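Ziria data group: minutes, June meeting
Basket pick-and-place, simulated set
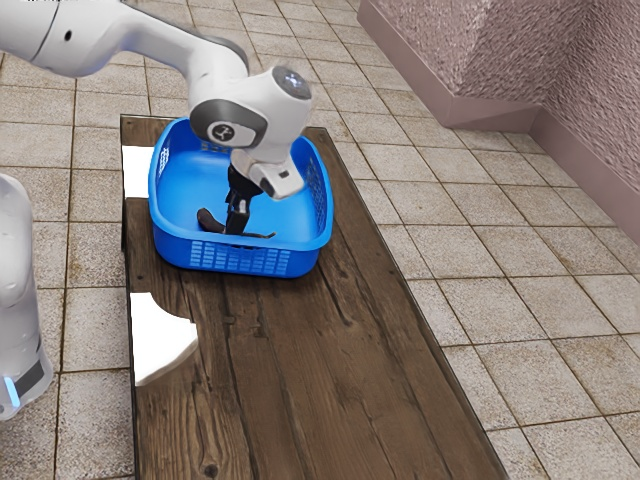 How many examples does a task need before it goes to training?
The working number stays at 100 accepted episodes per task. Rejected episodes are kept in a separate folder and do not count toward it.

1. Previous minutes
Accepted with one correction: the export step belongs to Serrano, not Provetti.

2. Episode status
Basket task: 100 recorded, 27 rejected on review. Most rejections were for early gripper opening. Replacement episodes to be recorded with the same controller settings. No change to the episode time limit.

3. Scene variation
Table texture, wall color and floor tile are now drawn at random at reset. Basket position is still fixed. Agreed to randomize it along the table before the replacements are recorded. Object pose to be saved at the first step of each episode.

4. Labels
Provetti reported that 2 reviewers disagree on what counts as a finished release. Wording adopted: fingers open, object at rest, arm clear of the rim. Earlier labels to be checked against it.

5. Export
Natport loader fails on episodes with a missing final step. Serrano to patch the writer. Old files will not be converted.

Meeting closed 11:40.

Related items
Reset procedure, revised
Ziria review checklist
Natport loader: known faults

Comments
Does the new release wording apply to the drawer task too?
Item 3: please log the random seed with the pose.
Checklist link still opens the May version.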